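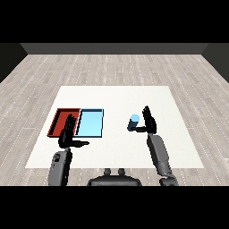
Pale plank floor against charcoal walls, computer render.

Lavari click-lock vinyl planks, reviewed after a full winter

We put Lavari planks through the kitchen, hallway and back room of a weatherboard house in February, straight over the old particleboard. The colour is called Brurnari, a washed-out grey-beige with a light grain. I have now lived on it long enough to have an opinion.

Price and ordering

The whole lot came to $2248 delivered, including underlay and two lengths of matching trim for the doorways. I ordered 10 per cent over the measured area and used nearly all of it, mostly because of the hallway, where every row finishes at a door jamb. If your rooms are square you could get away with less. Delivery was kerbside only. The cartons are heavy and the driver will not carry them up steps, so have someone home to help.

The instructions ask you to leave the unopened cartons flat in the room for 48 hours before laying. We did that. They take up a fair bit of floor, and we were eating dinner in the lounge for both nights.

Laying it

My brother-in-law Hamish Yule has laid a few floors and did most of the cutting. The planks score and snap with a utility knife, which is a big improvement on the laminate we pulled up. Around the toilet and the kitchen kickboards you will want a jigsaw. The long edges click together easily. The short ends are fussier, and need a tap with a rubber mallet and an offcut held against the edge. Hit them directly and the lip chips. We lost two planks that way before we slowed down.

The subfloor has to be flat. Ours had a dip near the laundry door that we thought was small enough to ignore, and there is still a slight bounce when you step there. Levelling compound would have fixed it. I put that down to us and have not marked the product down for it.

Allow more time than the website suggests. It says a weekend for a job this size. We started at 7 in the morning both days and were still fitting scotia a fortnight later.

How it has worn

Generally well. The dog's claws have left no marks that I can find. A dropped cast iron lid put a small dent beside the stove, visible if you get down and look. Chair legs are fine with felt pads and leave faint scuffs without them.

The finish is matt and does not show dust much, although it does show drips of oil. A damp mop and a splash of ordinary floor cleaner sorts that out. I tried the Cliveo spray mop that the shop recommended and went back to a bucket. The Cliveo pads leave streaks on this surface.

The back room gets strong afternoon sun. There is no fading yet, but I noticed one hairline gap between two short ends during the hot spell before Easter. It closed up again by May.

Colour

In the showroom Brurnari looked warmer than it does at home. Under our LED downlights it goes quite grey, and against the dark feature wall it looks almost white. Ibrahim Adeyemi at the shop let us take a full plank home – ask for this, as the sample chips are too small to judge from. We also looked at Roy, the next shade down, which has a browner tone and more knots. In a room with cool light I would probably choose Roy if I were doing it again.

Warranty

Read the section on moisture. Leaks from appliances are excluded, and so are wet areas without a sealed perimeter.

Good: easy to cut, quiet with the underlay, simple to clean.
Not so good: fragile short-end joints, cold underfoot in July, trim is overpriced.

Four stars.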